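Wednesday, bench notes

Cabling day for the Moodley rack, and I'm still sorting out my thoughts on the yellow patch leads. I like yellow! It shows up so well against the dark blue chassis, and on the black bubble wrap you can follow the whole run without squinting. My rule is still to seat the plug first and dress the cable after.

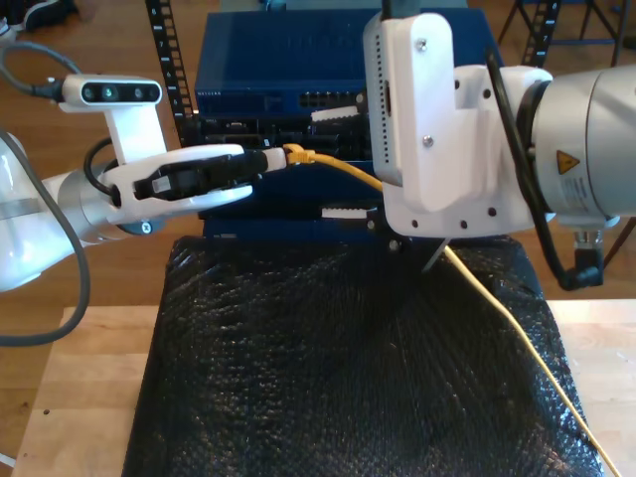 Label before you route, too – I skipped that on the Endanach job and spent 2 hours tracing leads by hand. We have 111 of them in the Fekona box, mostly short ones, and I'd like the long ones in their own bag (please, whoever gets to it before me).

Other thing on my list is bends. Nice wide curves, no kinks, and don't yank on the plug end. I keep saying it, I know.
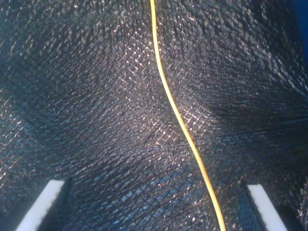

Yellow line over the dark mesh, gentle S-bend.

Still to do: order more labels, ask Mirnadard about the 8-port spare.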